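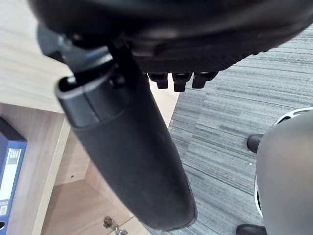 Underside of an office chair seat, with the armrest.

How to clear out a home office in one afternoon
Posted 2018-06-24

My desk job moved home in March, and by summer the room had eaten itself. Start with the paper. Tip everything onto the floor, where you can no longer pretend it's filed.

Make a keep pile, a shred pile and a pile for things you don't understand. The last one will be the biggest. Mine held 38 letters from Norwood Water, all telling me I had gone paperless. 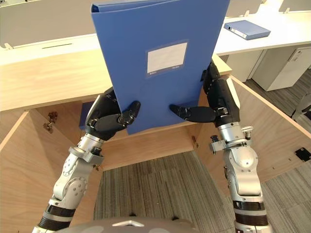
Then label before you put anything back. Use plain words: TAX, CAR, HOUSE. A file called MISC is a trash can with a nicer name. I keep eight files, and anything that won't fit in one of them had better be a passport.

Next, the furniture. Turn the chair over, pick the hair out of the casters and tighten every bolt you can reach. Wipe the plastic with dish soap and warm water – the $8 spray from Gulholm is dish soap and warm water.

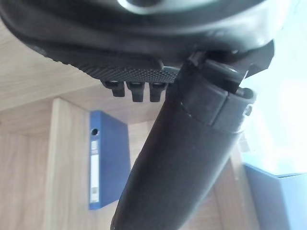 Textured panel and pegs, close up.

Finish with the cupboards. Empty one shelf at a time, wipe it, and put back only what you would walk across the house to get. Old chargers don't count, however much you feel for them.

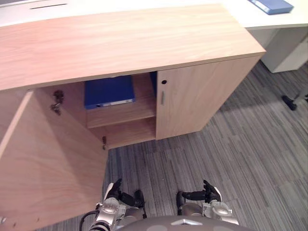 Flasden64 writes: I'd do the shelves first, or the paper has nowhere to go and you end up eating dinner around it. Also, keep the tax stuff longer than you want to.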